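Hastinstead Paper Trays: folding guide
Part 3, the long yellow tray

I fold this one more than any other in the set. It holds pencils, seed packets, receipts, whatever's rolling around in the drawer (mine are mostly full of receipts). Find a hard, smooth surface first!

1. Lay the yellow sheet flat with the printed lines facing up.

2. Fold both long sides up along the lines. Go slowly, and run a fingernail down each crease before you let go.

3. Fold the end up, and leave the little rounded tab sticking out for now. 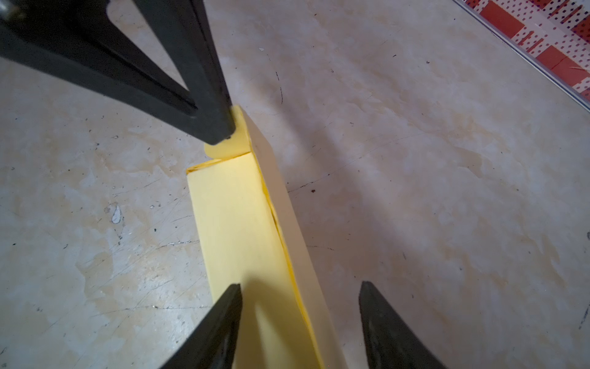 Note: a slightly wavy crease is fine. Mine usually are, and the tray still stands up. If it really bugs you, leave the folded tray under a heavy book for 10 minutes and go over the creases again.

4. Tuck the rounded tab under the lip at the closed end. Push gently, with the pad of your finger and not the nail.

Caution: the tab is the weak spot. I've torn a few by yanking them back out to start over, so if it's in crooked, ease it out sideways.
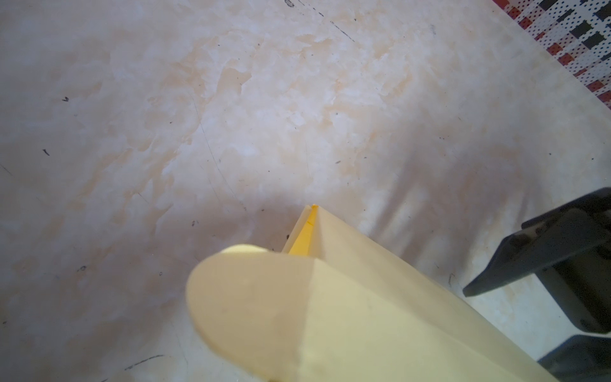 Tasero wrote in to say that a dab of glue stick under the tab holds better than tucking alone, especially if the tray gets moved a lot. I've tried it since and I like it, but let it dry before you load anything in.

5. Repeat at the other end, or leave it open if you want to slide long things in and out.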